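Folding towels next to a robot arm

27 Feb 2023

So I've been putting off writing about work on here, mostly because after a shift the last thing I want to think about is linen. But a few of you asked how things are going at Plarkarlow with "the arms" and I've got a cup of tea and a free evening, so here goes!

Quick catch-up for anyone new: Plarkarlow washes and folds for small hotels and gyms, plus a couple of swim schools. I've been on the folding side long enough that my hands do it while my brain plans dinner. Last August the company signed on with an outfit called Pinico, and the word went around the break room that towels were going to be folded by robots and we'd all be out by Christmas. Well, Christmas came and went and I'm still here, and so are my sore wrists.

What we did get was a little side room with tables in it and small black arms that clamp on the edge (I'd been picturing something from a car factory, and these would fit in a kitchen). 2 of us from folding get rotated in there for part of each shift, and I've done my turn enough times now to have Opinions.

The first one is that a towel is a horrible thing to teach. I can grab one in the dark, find the hem with my thumb and have it done before you've finished your sentence. In that room, everything slows way down. You smooth the towel out on the gray mat, you get the corners where they should be, you fold, you check, you start over. The Geritbridge order is all the bright orange ones, and I now see orange when I close my eyes.

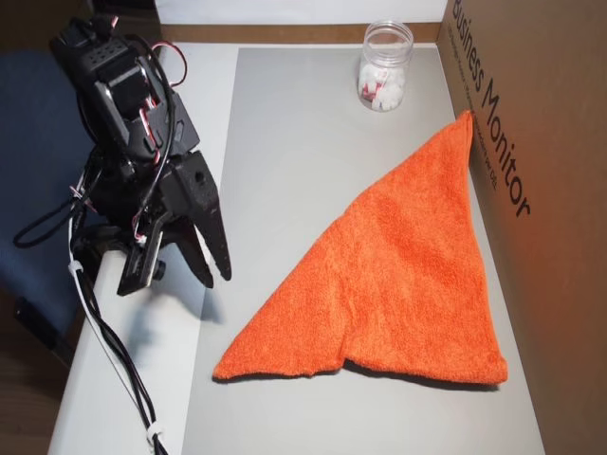
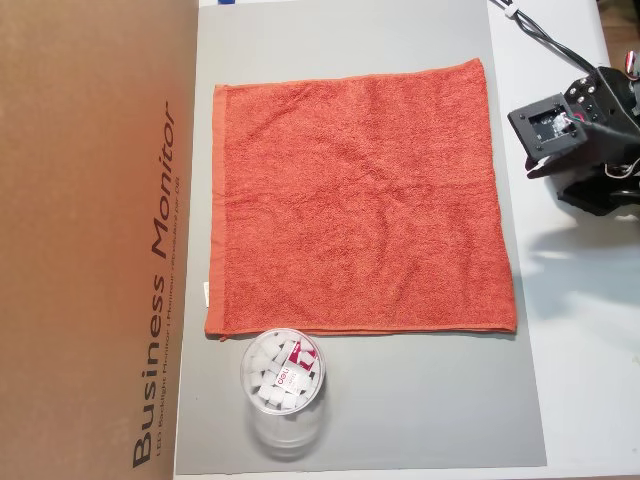

The robot room has been the big argument at lunch ever since. A comment came in on my last post from Tamiru, and I'm putting it up here because it's been rattling around in my head: we had arms like these put in where I work and the folding was never the problem, it was that the easy stuff went to the machine and the people got left with fitted sheets all day long. Ask who gets the fitted sheets!

And oh boy, is that a good question. Plain towels are the breather in our day. You do a stack of robes, which are awful, and then you get your towels and your shoulders come down from around your ears. If the arms end up taking the towels and we keep the robes and the fitted sheets, the job on paper is the same and the job in my back is a different one. I brought it up with my shift lead, who wrote it down, and that's as far as it's gone.

To be fair, there's stuff I like. The room is quiet (no dryers!) and I get to sit for part of it. I've also been asked more questions about how I fold in the last few months than in all my years on the floor, and I'll admit that felt pretty nice. The pay is the same as regular folding, though, and a few of us think showing a machine your trade ought to be worth a bit extra. We're asking for that at the next review and I'll let you know what they say.

Anyway, my tea's cold and I've got an early start. Robes first thing, ugh.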